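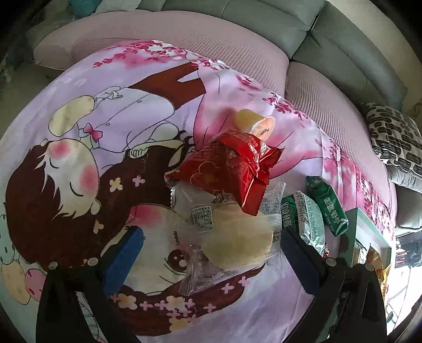
Ingvild Forsberg has run the Tuesday choir at Clallari for 15 years. She started with six singers and now has 20, most of whom can't read music.

"I sing a line, they sing it back," she said. "We do that until it sticks."

New members often stand at the back and mouth the words. Forsberg lets them. "They start when they're ready. One man took until March."

The choir sings without a piano. "We had one. It went flat every winter and we went flat with it."

Last updated: March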